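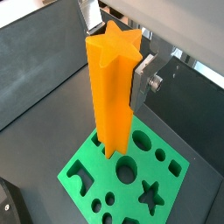
How to Sort Out a Toy Cupboard Before It Sorts You Out

By Catríona Gallagher

Pick a time when the children are elsewhere. A toddler who hasn't looked at a plastic trumpet since October will love it deeply the moment you lift it towards a bag.

1. Tip everything onto an old sheet. Yes, everything, including the thing at the back.

2. Make two heaps: whole and broken. Puzzles with a piece missing are broken, whatever your mother says.

3. Match loose blocks to their sorters and put each set in its own drawstring bag. Leftover shapes go in a jar for six weeks. If no board turns up to claim them, let them go.

4. Wash hard plastic in warm soapy water and dry it on a rack. Wipe wooden toys with a damp cloth. Anything with batteries gets a wipe too, and a stern look.

5. Put half of what's left in the loft. Swap it over when the grumbling starts and enjoy your brief fame as a giver of new toys.

6. Take the spare bags to the charity shop that day. Left in the hall, they will be unpacked by morning.

Related
Labels That Stay Stuck
Felt Pens: Which to Keep
Two Shelves from One Old Door

Shares: 3299 | Comments: 2

© Lernutell | Contact | Back to top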